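We use cookies to remember your settings and to count visits to this site. By continuing to browse you accept our cookie policy. Accept | Manage settings

Asset Freezing Before Trial: A Study of Court Practice in Graltby

Student project report, Public Law and Administration program
Submitted by Maricruz Mendoza

1. Purpose of the project

This report examines how the district court in Graltby handles requests to freeze property while a corruption case is still pending. Prosecutors ask for such orders when they believe that a defendant may sell or transfer property before a verdict is reached. The order does not take ownership away. It prevents the owner from selling, mortgaging or giving away the listed property until the court decides otherwise.

The project was limited to cases involving public contracts. Tax matters and private fraud were left out, as they follow a separate set of rules.

2. Sources and method

The court registry made 1,229 docket entries available for the period under study. After entries unrelated to public contracts were removed, 208 freezing requests remained. Each request was read in full together with the judge's order, where one had been issued. Sealed attachments were not consulted.

Two court clerks also answered written questions about filing procedure. Their answers are used as background only and are not quoted.

3. Findings

The most common reason for delay was an incomplete property list. The rules require the prosecutor to identify each item by its registration number, its location and the name of the recorded owner. In 50 of the requests, at least one of these details was missing, and the court sent the papers back before setting a hearing date. Apartments and rental units caused particular difficulty, as older land records in Graltby often give a building number without a unit number.

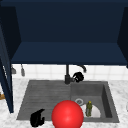 A second cause of delay was ownership through relatives or companies. The Simwood Drainage case is a useful illustration. The prosecutor listed a residence, a storage lot and shares in a holding company named Jekuvance. Only the residence was recorded in the defendant's own name. The court froze the residence at the first hearing but asked for further evidence on the other items – in particular, proof of who had paid for them. The hearing was adjourned twice. By the time the order on the shares was issued in November, part of the holding had been transferred to Østergaard, a lender that claimed an earlier right to it.

The judge did not find that the transfer was improper. The order noted that no restriction was in force on the day it took place and that the lender was entitled to be heard. That question was still open when this report was completed.

4. Discussion

The registry forms deserve attention. The current form provides one line for all property, and many prosecutors attach their own lists in differing formats. A standard table would allow clerks to identify missing details on the day of filing.

The report also recommends short interim orders in cases of disputed ownership. Such an order would hold the property in place for a fixed number of days – long enough for evidence to be gathered – and would lapse unless renewed. Defense counsel should have the right to challenge it at any time.

5. Limits of the study

The project covers one court only. Requests made orally during a hearing do not always appear in the docket and may be underrepresented.

Comments (3)

lawclerk_r: The one-line form has been a problem for years. Glad to see it in writing.

Tobin: Did you look at how long the orders stayed in place after an acquittal? That would be a good follow-up.

M. Mendoza: Thank you. Release of property after acquittal was outside the scope, but the docket entries would support such a study.

Contact | Copyright Student Project Archive, all rights reserved | Back to top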